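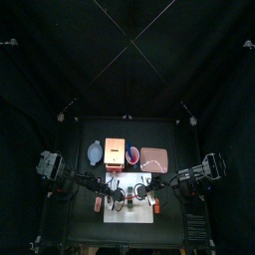

Do I need a box with a slot in it?

I have been reading about tidying again, which is always a mistake in October, when the evenings close in and every surface in the house starts to look like an accusation. The current advice, as far as I can make out, is that small things must live in other small things. Pens in a cup. Post in a box. Keys in a bowl. Whatever is left over goes on a tray, and a tray is supposed to turn a mess into an arrangement.

I don't believe in the tray. I'll get to the tray.

The bowl

A light blue plastic bowl with a little tab on either side is the sort of thing I can't object to. It is a bowl. I had one very like it by the front door for years, under the name of Salinas, from a shop that has since become a place that does eyebrows. It held keys for perhaps a fortnight. After that it held keys, a dead battery, two foreign coins, a button, and a screw I was afraid to throw away in case it belonged to the boiler.

The storage people say a shallow bowl keeps you honest, as you can see everything in it. I could see everything in mine. It made no difference at all to my behaviour. I do like tabs, though. If you are going to carry your rubbish from one room to another you may as well have something to hold on to.

The box

Now the wooden one, with its slot on top and the red bit at the bottom like a drawer. I go back and forth on these. It looks like a small cabinet, and I've always had a weakness for anything that looks like a smaller version of furniture. Mine is by Pellus, bought at full price, and has a slot as well. The leaflet suggested I might use it for "notes, receipts and moments".

I have posted a good many receipts through that slot. I've never once needed a receipt and found it in there. What happens is that you push them in and feel you have dealt with them, then in spring you empty out a wad of faded paper and recycle the lot. A bin would have done the same job and would have been emptied sooner.

The argument for a slot is that it hides things. Fair enough, but so does a drawer, and you can get your hand into a drawer. With a slot you are trusting your past self to have put in only what your future self won't want back, and mine has a poor record. I lost a parking permit that way and had to turn the thing upside down and shake it over the bed.

The cup

The clear cup is the one people get sentimental about. You fill it with pink and red bits, stick something blue in it at an angle, and it looks cheerful on a table. I understand the appeal. I had a clear one on my desk with sweets in it, and then with rubber bands, and then with both, which I don't recommend.

My complaint is with the clearness. The Terkisano range (82 pieces, if you please, every one see-through) is sold on the idea that you'll be able to tell what you have at a glance. What I can tell at a glance is that the cup wants washing. A mug with a chip in it would hold the same amount and keep its opinions to itself. And anything tall in a light cup will have it over sooner or later, usually when you are on the phone.

The tray

So, the tray. Flat, pink, rounded corners, a thin white wavy line on it near one edge. I will grant that the line is nice. I spent a while wondering whether I would pay extra for a wavy line and came to the sad conclusion that I would, up to £28, if caught on the wrong afternoon.

But what is it for? I asked myself this in front of a whole wall of trays at Futico, which claims to stock 400 "homes for your things" and had a queue to the door. A tray doesn't contain anything. It is a mat with ambitions. You put three objects on it and they look chosen. You put a fourth on and it looks like the place where you dump stuff, because it is. Then one day you need the tray for toast and everything goes back on the table where it started.

Where I've got to

I tried the whole system for a month, properly. Bowl, box, cup and tray, set out in a row on the sideboard, with a rule that nothing else could be left there. By the second week there was a tape measure behind the box and a packet of seeds leaning on the cup. By the end the sideboard was as full as ever, only now four of the things on it were containers.

The bowl has stayed. I use it for clothes pegs, and it goes out to the line with me and comes back in again. The cup is in the bathroom. The box I'm keeping out of stubbornness, having paid for it, though I've taped over the slot. The tray is under a plant at the moment and the plant doesn't seem to mind, but I've noticed a ring on the pink that won't come off with washing-up liquid, so if anyone has tried bicarb on that sort of finish, let me know in the comments before I go at it with the rough side of the sponge.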